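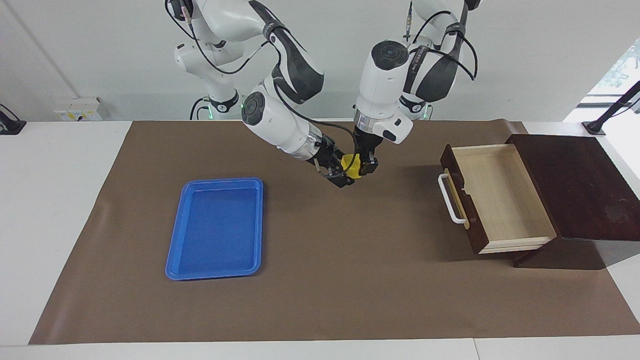 Trays, Drawers and Mats: How a Work Table Stays in Order

A work table is a flat surface where small things are sorted, joined or repaired. Three kinds of equipment help keep it in order.

The tray

A tray is a shallow container with a raised edge called a rim. The rim stops small parts from rolling away. Many trays are plastic, and plastic is light and easy to wipe. Rounded corners are easier to clean than square ones, where dust collects.

The drawer cabinet

A cabinet is a box that holds drawers. Each drawer slides in and out. An open tray shows everything at once, but a closed drawer keeps out dust and light. If the cabinet has a flat top, the top can be used as a small shelf.

The mat

A mat covers part of the table. It protects the surface from scratches. It also increases friction, the force that slows things down when they slide. A block pushed across a mat stops sooner than a block pushed across smooth plastic.

Try it

Put a toy block on a bare table and push it gently. Measure how far it slides in inches. Lay a towel on the table and repeat with the same push. Do each test 2 times and write down the results.

Text: Homa Nouri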